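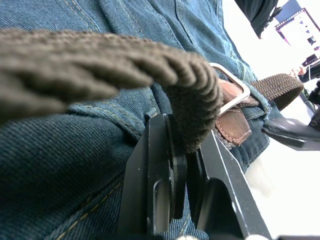 Brown braided belt, blue denim.

Godari Kitchen Board > Baking > Custard tart, skin on top

rallville_pie
I've been making my grandmother's custard tart for years and I still can't get the top right. Mine comes out with a leathery skin, and the middle sinks when I cut it. I use four yolks, two cups of cream, nutmeg, and bake at 350. The one I ate at Barrios last April was smooth as glass and I want THAT one!

Yuzuki Ishida
350 is your trouble. Drop it to 300 and pull it while the middle still wobbles (like jello, not like soup). I also warm the cream first, and I strain the whole lot twice, which my husband finds very funny.
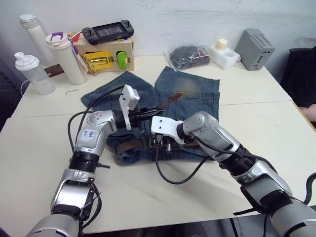
Oh, and I let it sit on the counter for an hour before it goes anywhere near the fridge. If you chill it hot you get beads of water all over the top.

matine2186
Gonna disagree on 300. My crust goes soggy every time down there. I blind bake hard, pour the custard into the hot shell and leave it at 325. No skin, crisp bottom.

Yuzuki Ishida
Well, I brush my shell with egg white and it stays crisp at 300. Maybe your oven runs cool?

matine2186
I have two thermometers in there, it does not run cool, lol.

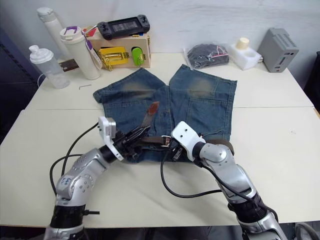
crumb2241
Can I swap half the cream for whole milk?
Sure can, I do it all the time, but add one more yolk or it'll be too loose to slice.

rallville_pie
OK, trying 325 with the egg white on Sunday, so you're both half right. I'm keeping the nutmeg, don't even start.

matine2186
Nutmeg goes on after baking. There, I started.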